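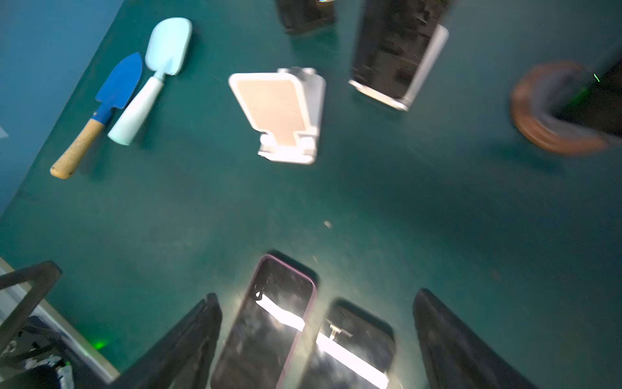
Budget notes for the second tabletop station, README first, spreadsheet second. Read this before you order anything please. The spreadsheet is the thing purchasing sees, this file is where the reasons live. Station one is staying as is until the September freeze. On props we overspent last time and we don't need to again: a toy trowel, a toy shovel, a white phone stand and an ordinary black smartphone on the teal top are the level of stuff we mean by "small household set". Cheap, light, easy to replace. Don't put lab grade anything on that line.

Contact: Lavanya Rodrigues (budget owner, also the person who has to sign). Ask her before you split an order.

WHAT IS IN THIS FOLDER

README.txt (you're in it)
station2_budget.csv
quotes/ (PDFs, one per vendor, newest on top)
frames/ (wrist camera stills, so whoever is pricing can see what the table looks like from the gripper side)
old/ (do not use, prices are stale)

COLUMNS IN station2_budget.csv

item: plain name, no part numbers here
part_no: vendor's number, copy and paste it, don't retype
vendor: Orell, Colutine, Munley or "local"
qty: whole units
unit_cost: US dollars, before tax
lead_days: what the vendor told us in writing, not what they said on the phone
status: want / quoted / approved / ordered / here
notes: anything. keep commas out or the import breaks

Blank unit_cost means no quote yet. Zero means we already own it. These got mixed up in the first version and the total came out way low.

VENDORS

Orell: arm mounts and the table frame. Good on paperwork, slow on shipping. Quote in the folder is good till the end of the month and they will not extend it, already asked.

Colutine: finger pads and gripper spares. Pads are 72 a set. We go through them faster than the first plan said so order four sets and stop pretending two is enough. Same pads fit both stations.

Munley: cables, power, lights. 142 for the station cable kit. You can get it cheaper in loose pieces but then somebody spends an afternoon crimping and that isn't free either.

Local: tape, tabletop sheets, props, bins. Card is fine, keep the reciept.

BIG LINES

Table frame with mounts, Orell, 824. One. Approved.

Finger pads, Colutine, 72 x 4. Quoted.

Cable kit, Munley, 142. One. Quoted. Maybe a second as a spare, see open questions.

Props, local, cap of 80 for the whole lot. Want.

Wrist phones: zero, coming out of the drawer. Check the batteries before you count on them. A swollen one goes straight to the recycling box by the loading door, and then that line isn't zero anymore so change it.

The arm itself isn't on this sheet. Arm is on the Thevar capital request, separate number, separate approval. Please don't add it here "just to see the total". Happened twice.

ORDER OF BUYING

1. Frame. Longest lead and everything bolts to it.
2. Cable kit, same week as the frame.
3. Pads.
4. Props last. Someone always wants to do props first.

If the Thevar request slips, frame and cables still go ahead. Pads wait.

PLANNING NOTES

Space: station two goes against the long wall. Leave room to get behind for the power strip. Measured it, fits, but the door of the parts cabinet has to be rehung the other way. Facilities does that for nothing if the ticket goes in early.

Cables: budget for routing this time, not only for cable. Clips, sleeve, a tray under the table. Station one got none of that and anything that comes off the floor in a heap gets pulled on sooner or later.

Tabletops: the teal sheet scratches and picks up specks. Cosmetic, but it's in every recording. One spare sheet in the local line. Same color for both stations or the two sets of data won't match.

Lighting: shiny stuff is a headache. Phone screens and glossy cases throw white streaks straight back at you. A diffuser is cheaper than a new light, quote the diffuser first.

Shutter / blur: some frames in the folder are blurry, edges doubled and so on. Fine for pricing. If you want a better wrist camera write it up as its own request with a quote attached, don't hide it under "cables".

NOT INCLUDED

Labor. Training time. Software seats (other sheet). Shipping on Orell, they add it at invoice so leave slack.

OPEN QUESTIONS

- second cable kit as spare, yes or no? Lavanya leaning yes
- do pads count as consumable or equipment? changes which code they hit
- who is paying for the cabinet door if facilities says no
- Munley wants a minimum order on clips, still waiting on the number

CHANGES

v3: vendor column cleaned up, pads from two sets to four, arm removed again
v2: added lead_days
v1: first pass, ignore

Edits go in the csv, then one line here under changes. Don't email me a copy with your name on the end of the file name, I wont merge it.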